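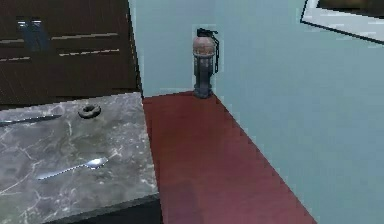 1/ Notes on booking a whole villa instead of hotel rooms, from the rental side. I handle listings for Pillia, mostly coastal and hillside houses with staff. Dry stuff, but it's what guests write to me about after they have signed.

2/ The nightly rate on a villa page is almost never the rate you pay. It is the low-season rate at minimum occupancy. Villa Wannasri is listed for 18 guests. The headline price covers the first floor bedrooms only. The garden wing is opened on request and billed separately.

3/ Ask for the occupancy bands in writing. A typical sheet has two or three. If your group sits one person over a band, check whether children under three count. At Wannasri they don't. At Candside they do, and a crib is charged as a bed.

4/ "Sea view" has no fixed meaning. Ask which rooms, from which window, standing or lying down. Candside has a sea view from the upper terrace and from two bedrooms. The other bedrooms face the road and the lemon trees. They are quieter, by the way, and cooler in the afternoon.

5/ Access. Historic villas on cliffs were built for people who arrived by boat or were carried. Count on steps. The path from the parking area to the front door of Villa Plernen has 129 of them, uneven, with a handrail on one side. Luggage goes up on a small goods lift. Guests are not allowed on it and this is enforced.

6/ The beach path at Plernen is separate and is not included in that number. Several guests have read it as the total.

7/ Security deposits. Common practice on our books is a card hold, released within two weeks of checkout. Plernen takes 500 euros. Houses with listed interiors ask for more, or for a damage waiver, or both. Read whether the waiver covers textiles. Ours excludes curtains and anything antique.

8/ Listed interiors also mean rules. No candles in the frescoed rooms. No moving furniture. No tape on walls, including the "removable" kind. If you are planning a dinner with an outside decorator, send their plan to the house manager first. Approval takes about a week in summer.

9/ Staff hours. "Fully staffed" at most properties means housekeeping every morning and a cook for one meal a day. The second meal is an extra. Groceries are an extra on top of that, charged at cost against receipts. You can cook for yourselves at Candside and Wannasri. At Plernen the main kitchen belongs to the cook and guests have the pantry kitchen on the lower level.

10/ Air conditioning. Ask per room. Thick walls do a lot of the work in old houses, and in many of them the units were only allowed in bedrooms. Plernen has none in the drawing room or the library. Ceiling fans in both.

11/ Internet is a per-house question as well. Wannasri gets 80 Mbps at the router and a good deal less in the garden wing, where the signal has to pass two stone walls. If someone has to work, give them the study.

12/ Events. A private dinner for the people sleeping in the house is not an event. Once outside guests come in, it is, even without music. That triggers the event fee, the insurance certificate and the local noise limit. Outdoor amplified sound stops at midnight in the town where Candside is. It is a municipal rule and the house can't waive it.

13/ Weeks. June still has gaps most years if you can take a changeover day in the middle of the week. Owners hold the standard changeover for high season and relax it at the edges. Ask, even if the calendar shows the dates as blocked. A gray date on our calendar can mean booked, or it can mean too short to sell.

14/ Cancellation terms were rewritten at all three houses this year. The current version is dated 16/10/2020. If your PDF has no date on it, you have the old one. The main change: a move to new dates inside the following season is free once, provided you ask at least 30 days before arrival.

15/ Tourist tax is paid locally, in cash, per adult per night, up to a capped number of nights. It is not in our invoice. Please don't ask us to add it, we are not allowed to collect it.

16/ Floor plans exist for Candside and Wannasri and I can send them. The Plernen plan is being redrawn after the work on the lower terrace. Until then there is a room list with bed sizes, which answers most of what people want a plan for.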